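Before You Sign for the Robot: A Buyer's Doubts
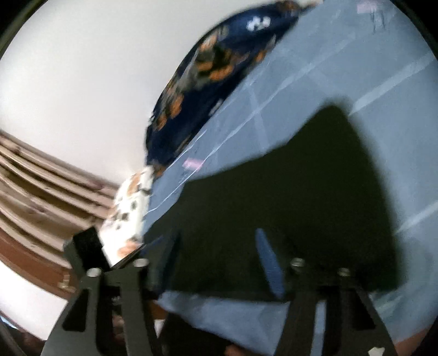
Photo: Semura

December 9, 2020

Thitima Thepsuriya has a rule about demonstrations. She watches them twice, and the second time she keeps her eyes off the machine and on the people standing next to it.

"If somebody's hands are moving toward the table, that's labor," she says. "I want to know who pays for it."

She buys equipment for Semura, which runs linen and housekeeping for guesthouses and short-stay apartments. For the past year that has meant sitting through pitches for machines that pick clothes and towels off beds and fold them. She hasn't bought one. She has put money aside for a trial, which she describes as a very different thing, and she would like people to stop congratulating her on it.

The pitch she hears most goes like this. A handheld gripper is used by a person to do the job many times over, the recordings train the software, and later an arm with the same fingers does the job alone. Thepsuriya has no quarrel with the first part. Her staff have been doing it since September, in ordinary bedrooms with patterned sheets and too many pillows, because she refused to have it done in a lab.

"A dark cloth on a blue sheet, fine. Now give me a dark shirt on a dark sheet, with the curtains closed. Those are the rooms I get."

What bothers her is the second part, and mainly how it shows up in a quote. The offer from Auer listed the arm, the base, the fingers and a service plan. Collecting the recordings was covered by a single line that said "customer supplied." She asked what that meant in hours and was told it would depend.

"Of course it depends. Everything depends. But my people's wages don't depend, they go out every month."

She ran her own count. One of her housekeepers managed 18 usable recordings in an hour once she had the hang of it, and that hour didn't include making the bed messy again. The supplier wanted 900 for each type of garment as a starting point. That's 50 hours a garment, and Thepsuriya has more kinds of garment than she cares to list. None of it was in the price.

Benedikt Stöckli, who advises small firms on machinery purchases and has been through the same quotes with her, is a little kinder to the sellers. He thinks most of them don't know the figure either.

"They've sold to labs," he says. "A lab has students. They've never had to think about who covers the shift while the shift is off teaching a robot."

His own complaint is with the payback tables. One he was shown, from Fellero, had the machine working 11 hours a day from the first week. He asked to speak to a customer who was getting that and was sent a brochure. He asked again and was sent the same brochure in German.

Stöckli tells clients to split the budget. Rent the handheld grippers first, for 7 weeks, and spend nothing on an arm. Write down the hours, the broken fingers, the batteries, the time lost carrying things between rooms. Then go back to the supplier with those numbers and ask for a fixed price. "Some will walk away," he says. "Good. That was cheap."

Thepsuriya mostly followed this. She took her grippers from Pusoment, on a rental that can be ended at the close of any month, and insisted on a clause that leaves the recordings with Semura. That took longer to agree than the price did. She is still arguing over spare fingers, which are charged separately and which she thinks of as she thinks of mop heads.

Has any of it changed her mind? She says it has made her more patient with the idea and less patient with the salespeople. She can imagine a machine sorting towels in the back room, where the table is flat and the light stays on. Bedrooms she doesn't expect to see on an invoice for a good while.

"I have a washing machine that's older than some of these companies," she says. "When it breaks I know who to call. I asked one of them who I'd call and he gave me his personal cell number. Nice young man. I'm not putting that in a budget."

The rental is up for review at the end of the winter. Until then the line for an arm in next year's plan reads zero, and she has asked accounting to leave it that way.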